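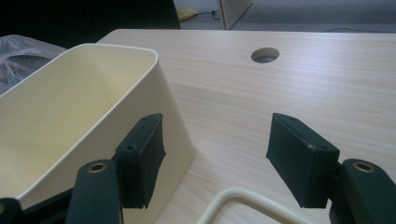
Dreltosbridge, May

**Handheld demos, bin task, second pass**

Continuing from the notes on the Lo gripper. Today was setup and recording on the wood-grain table with the cream bin at the left. Wing-sze on the hand tool, me on the recorder. Biljana joined after lunch for the replay checks.

Task as written on the sheet: start with the jaws open over bare tabletop, approach the bin from its right side, close on the wall at the rim, drag it toward the middle of the table, release, back off. No lift. The lift version is a separate task and gets its own folder.

**Setup**

- Bin against the left side of the work area, long wall facing right. Empty for this set.
- Jaws fully open at the start of every demo. The software takes the first stretch of each recording as the open reference, so anything less than fully open shifts the whole width signal.
- Pads: the thick angular ones, both sides. Checked the screws before the first take and again at the break.
- Exposure locked. The patch of reflected light near the cable hole moves through the afternoon and auto exposure was chasing it last time.
- Tracking map recorded fresh. Old map thrown out after the table was shifted.

Mapping took two attempts. The first one lost tracking when the tool came down low over the plain part of the table. Wood grain alone does not give it much to hold on to, and the streaks run nearly all one way, so sideways motion is the weak direction. Second attempt: slower sweep, tool kept higher, far edge of the table in view for longer. Map closed without complaint. The cable hole seems to help as a landmark – the tracker kept points on its rim in every take I opened.

**Recording**

40 demos recorded. 3 rejected on the spot:

- one where the right pad caught the table on approach and the tool twisted
- one with the jaws closed before the start beep
- one with a tracking jump in the middle of the drag, cause not found

Wing-sze noticed that her approach got lower as the session went on. Plotted tool height at the moment of contact and she is right, there is a steady drop over the set. Not enough to throw anything out, but the policy will see early demos and late demos as two slightly different ways of doing it. For the next set we shuffle the start height with a card: high, middle, low, drawn before each take.

Speed is also uneven. The approach is quick and the last bit before contact is very slow. That is how a person does it, and it is fine for us to watch, but in the Rosovwood runs the arm learned the slow part too well and hovered next to the wall without closing. Options are to resample by distance moved or to ask for a more even approach. I would like to try resampling first. It costs nothing and the raw files stay as they are.

**Calibration**

Jaw width calibration done with the Firimen gauge block. Reading at full open was 91 mm on both checks, start of session and end. Closed reading had drifted slightly by the end. Put it down to the pads settling, will look again tomorrow with the pads off and back on.

Left and right finger angle are not quite equal when the jaws are wide. Matters little for the width signal, which only uses the gap, but it shows up when the grip center is computed from the finger links. Biljana suggests taking the center from the pads. Agreed, and she will change it in the export script.

**Replay checks**

Replayed a handful of demos on the arm at half speed, no policy, only the recorded path. Results:

- Approach good. Pads arrive at the wall where they should.
- Closing good in the free-space replay. With the bin in place the grip is late, and the arm has already begun the drag before the pads are tight. Looks like latency between the width channel and the pose channel.
- Release clean.
- Back-off goes wide to the right, past where I would like the arm to be. Wing-sze has more reach than the arm does from its current mount. Either the mount moves or the demos end earlier.

Biljana measured the latency by tapping the tool on the table and lining up the bump in the pose with the pad contact. The offset is constant over the session, so it can be corrected at export. Reran 2 of the replays with the correction applied and the drag started after the grip in both. She wants the same test at the start of every session from now on. Added to the sheet.

**View**

Went through first images from the set with Wing-sze. The dark surface and the gray area past the table's far edge take up a fair bit of the top of the view, and there is loose stuff back there: thin cables, a small yellow item, the crumpled bag behind the bin. If these stay in one place for every demo the policy may use them for locating the bin. For the next set we either clear the background or move things between takes. I prefer moving. The deployed arm will not get a clean background either.

The near wall of the bin and the tabletop are also close in tone. On a downscaled image the base line of the bin is faint, and the rim is the only edge I would trust. Consider a darker bin for a comparison set, everything else the same.

**To do**

- Export with latency offset and pad-based center (Biljana)
- Start-height cards (Wing-sze)
- Resampling by distance, compare against raw on the same split
- Pads off and on, repeat closed reading
- Decide on mount position before recording more back-offs
- Second tool is still waiting for a pivot ring, ask again

Raw files copied to the shared drive, rejected takes kept in their own folder with a note on each. Tool on the charger at 18:30.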